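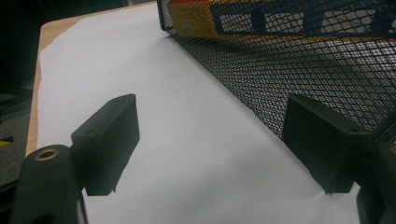
According to one reader of the last edition, a sheet of paper under a mesh desk organiser is a waste of paper, and the table will scratch whatever you do. We have left the step in. The reader may be half right.

Home Guides Desk & Storage Contact
Reading time: 2 minutes

Section 5: Standing the organiser on a wooden table

The Guvari leaflet says its organisers are "safe on every surface". We would not take that on trust with bare wood. Metal feet and metal edges mark a soft tabletop sooner or later, usually when somebody drags the thing sideways to reach a pen.

1. Clear the table and wipe it. Grit under paper scratches as well as grit under metal.

2. Lay a sheet of plain white paper over the part you use. It need not reach every edge. A wrinkled or torn side does no harm, provided the organiser doesn't stand on it.

3. Lift the organiser on to the paper with both hands. Do not slide it.

4. Set it towards a far corner, at a slant if you like. The makers want it square to the wall — we have yet to see what difference this makes.

5. Put tall or boxed items in first, then the small ones.

Note: Mesh lets dust through. Specks will show on white paper, and claims that an open-sided organiser "keeps dust away" should be read with that in mind. Shake the sheet out on a Sunday, or when you notice it.

Note: Bisus sells a lining mat for the same job. We tried one for 27 days beside ordinary paper and could not tell the wood apart afterwards. The mat does lie flatter.

Caution: Run a finger along the cut edges of the mesh before filling it. If any wire catches, send it back.

Caution: Do not use newspaper. The ink can come off on pale wood.

For drawers and trays, see Section 6.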